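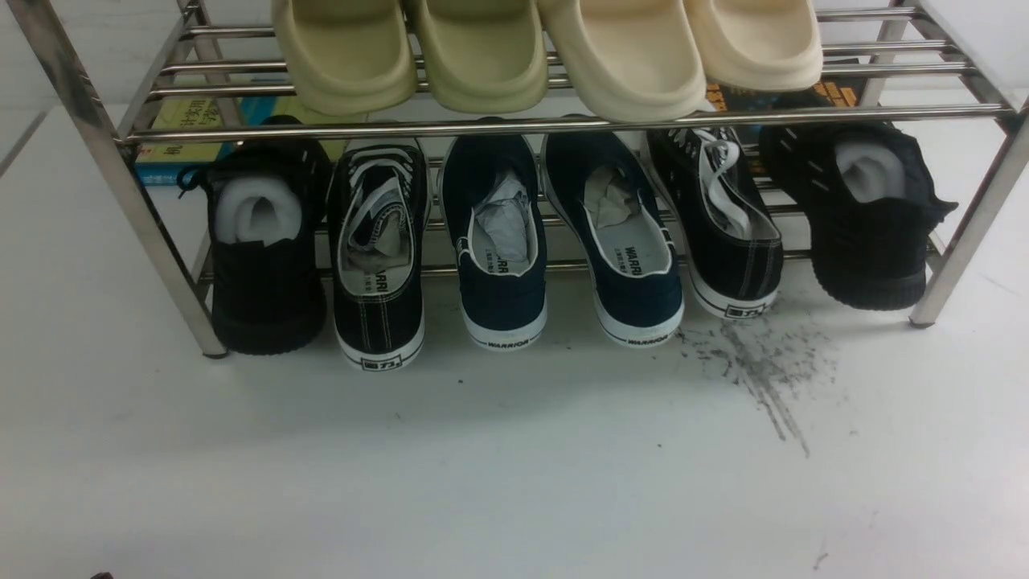

Pramier, juillet

On reconnaît une maison à son entrée, disait-on chez moi, et j'ai longtemps cru qu'il s'agissait du papier peint ou du porte-parapluies. Je pense maintenant que c'est une affaire de chaussures. Un petit meuble en tubes d'inox, deux étages, les claquettes à grosse semelle en haut, les baskets en bas, talons vers nous, et me voilà déjà tout à fait à mon aise, prête à demander un café.

Je défends donc l'étagère ouverte, et je sais que je me fâche avec la moitié de mes lecteurs. Quand j'ai écrit ici, l'hiver dernier, contre les meubles à abattants, j'ai reçu des lettres indignées (dont une, fort longue, de Jilthorpe, qui comparait mon vestibule à un quai de gare). On veut cacher. On achète pour 200 euros un caisson blanc où les souliers s'entassent dans le noir, et l'on s'étonne ensuite de l'odeur quand on l'ouvre !

Les tubes laissent passer l'air, le balai et le regard. Ils laissent aussi passer les talons fins, j'en conviens, mais qui porte encore des talons fins pour descendre chercher le pain ? Et puis il y a le plaisir de voir ce qu'on possède, ce qui calme un peu l'envie d'en acheter d'autres.
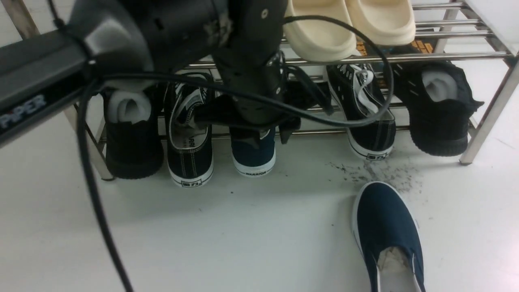 Rangée du bas : la toile marine marquée WARRIOR, parmi les noires.

J'ai une tendresse particulière pour ces tennis de toile, qui vont avec tout et ne prétendent à rien. Les ranger talon dehors est un vieux débat. À Ukemholm, où j'ai passé plusieurs étés, on les tournait toutes pointe vers la pièce, comme des invités qui attendent leur tour, et je trouvais cela charmant. J'ai pourtant changé de camp : par le talon, on attrape sa chaussure d'un doigt, sans se pencher trop, et on lit la marque quand deux paires se ressemblent.

Quant à ceux qui glissent un rembourrage dans l'ouverture de leurs baskets, je les ai trouvés maniaques pendant des années. Je le fais à présent, avec du papier froissé, et j'y prends un plaisir que je ne m'explique pas bien.

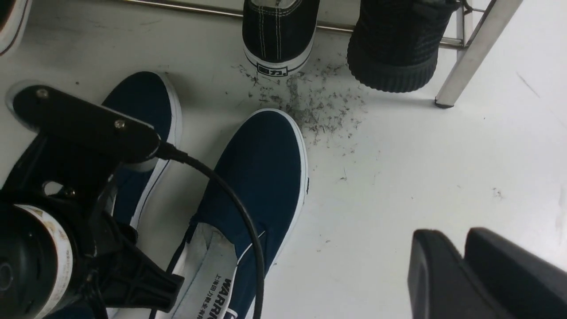
Le droit de laisser une paire par terre

Reste la paire au sol, celle qui fait soupirer. Je plaide pour elle aussi. Une étagère où tout est toujours à sa place me donne l'impression que les gens sont partis en voyage, et j'aime mieux deux souliers de toile au pied du meuble, à portée de main, pour le jardin ou la boîte aux lettres. Une paire, deux si la famille est nombreuse. Au-delà, je range comme tout le monde, en grommelant.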